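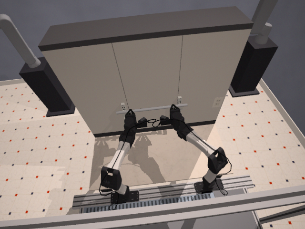

Figure 7.1 Simulated two-arm workcell. Both gripper tips are at the bar low on the cabinet front.

Chapter 7
Learning Two-Arm Tasks from Demonstration

7.1 Why two arms are a separate problem

A single arm holding a free object has one contact to manage. If the hand is a little off, the object moves with it and little is lost. Two arms holding the same rigid bar form a closed chain. The distance between the grasps is fixed by the bar, and any disagreement between the two position commands appears as force in the bar, in the wrists, or in both. A policy trained on each arm alone carries no information about this force and will often do well until the second gripper closes.

Earlier chapters treated the policy as a map from one observation to one action. In this chapter the action is a joint vector for both arms, and the main question is how much of the coupling between them must be given to the learner and how much can be found in the data.

The running case is the Parnora benchmark, in which two arms with parallel grippers work on a long bar at the front of a cabinet. The method is the one described by Haiyan Qian and Zeyu Duan, called Skekine in their reports. It is a plain imitation method with one change to the action space, and it is easy to rebuild from the description given here.

7.2 Outline of the method

An operator drives both arms in the simulator and records 35 demonstrations. Each one stores joint positions, gripper openings, and the views from the wrist cameras at every control step. The cabinet is shifted and turned by small random amounts between recordings.

The recorded motions are then rewritten in new coordinates. In place of a left pose and a right pose, each step holds a midpoint, a direction from one gripper to the other, and a separation. Before contact all of these are free. After both grippers have closed, the separation is held constant by the controller, and the network predicts only the remaining terms. The learner is thus never asked to discover that the bar does not stretch. 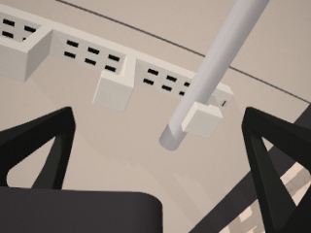

The approach phase needs more care than the grasp itself. A gripper that arrives with its fingers out of line with the bar will push on it before closing, and a small push on one end changes the target for the other arm. Qian and Duan handle this with a short alignment segment, during which the fingers stay open and the hand may move only along its own pointing axis. The start of the segment is marked by hand in each demonstration. Section 7.5 gives an automatic rule that works nearly as well.

7.3 What is measured

Training runs for 2000 passes over the data. Trials are then scored at cabinet positions that were not used in the recordings. A trial counts as a success only if both grasps hold to the end of the motion and the peak force along the bar stays under a set limit. The force condition matters. Without it, a policy with independent arms reaches a success rate of 90 percent and seems to leave little to improve – with it, the same policy falls well behind the coupled one.

The reader should keep two limits in mind. The contact model is that of the simulator, and friction at the fingertips is simpler than on hardware. The bar is also assumed rigid, which is relaxed in Section 7.6.

Related chapters and notes
Chapter 4: Closed Chains and Internal Force
Chapter 6: Imitation with One Arm
Note F: Setting Up the Jekari Simulator
Note H: The Ateş Force Limit
Exercises for Chapter 7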